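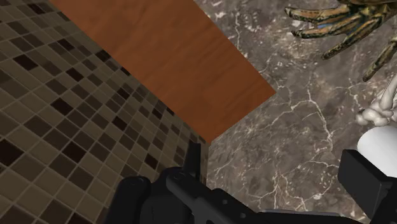

What happens to a river once the dam comes out? It goes looking for its old bed, and for the first few weeks it runs brown with all the mud that had been sitting behind the wall.

6 min read
30 comments
Search this site Go

That was how my talk with the lead biologist on the Kurnum River project began, and I'd barely sat down! She has spent six years on the Prelier dam, and she talks about silt the way my uncle talks about baseball.

"People saw the brown water and called us in a panic," she told me. "I took 30 calls in one morning. I kept saying, give it till the end of May."

I asked about the fish, of course (I always ask about the fish). She got out a notebook and found the page. The crew at the Chiba Creek trap had logged 2752 young trout by 20th May, and the best year before that was under 1000.

"I made them check the sheet again," she said. "Then I went and sat in my truck for a bit."

Not everyone in Irkora is happy. The lake was where half the town learned to swim, and a few docks now stand over grass. She grew up on one of those docks herself — she didn't bring it up until I asked.

"I miss it too," she said. "I can miss it and still want the river."

The next job is planting willow along the bare banks, and then there's the old access road, which the county and the state both say belongs to the other one. I asked who she thought would end up fixing it.

"Ask me next spring," she said, and went to find her boots.

Shares 6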